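Passing Doorways in Simulation: House Rules for Two-Arm Robots
Updated 08/06/2018

These rules are for everyone who drives or scripts a two-arm robot in the Brasgate apartment scenes. We wrote them after the Kneath trials, where most failed runs ended at a door frame.

Step 1. Stop and look before the doorway
Halt the base 40 cm before the threshold. Check that the door leaf stands open and note on which side it hangs. Look also at the room behind it, so you know what furniture is waiting there. Keep both grippers apart and in view.

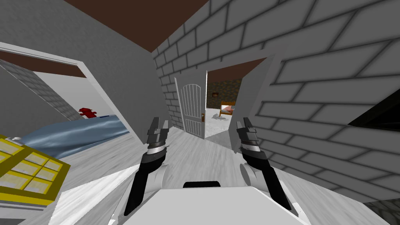
Step 2. Set the speed and the arms
Reduce the base to 20 percent of full speed. Bring the elbows in before you move – the arms are often wider than the base, and the collision model counts every finger. The rule is 6 cm of free space on each side. If you cannot get it, back up and start again from Step 1.

Step 3. Watch the jamb
The gripper nearest to the jamb is the one to follow with your eyes. Do not look only at the door.

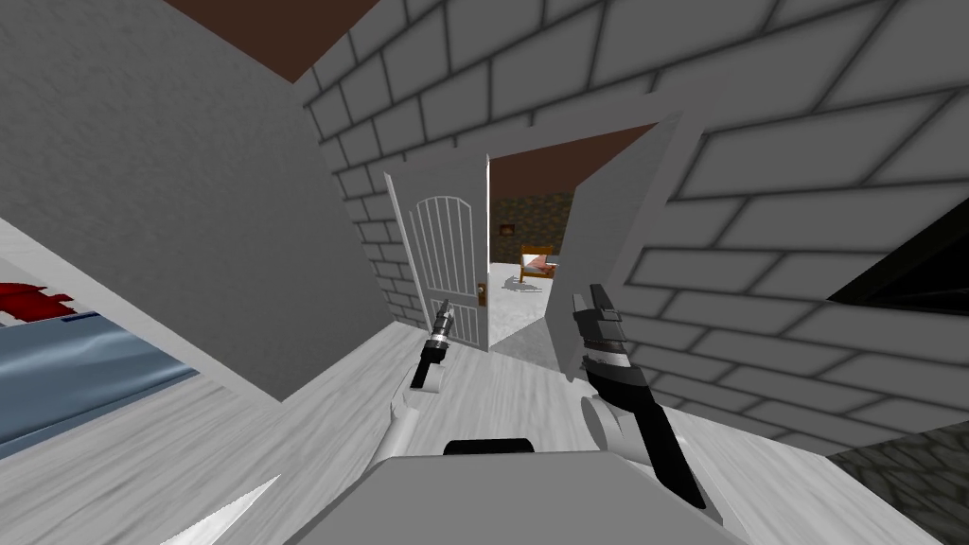 A tilted camera view makes the distance hard to judge, so trust the clearance values in the Morer panel more than the picture. You are allowed up to 4 corrections in one pass. After that, the run is marked as aborted, also when nothing was touched.

Step 4. Write the log
Save the run under the Clollby naming scheme and note every contact, even a light one.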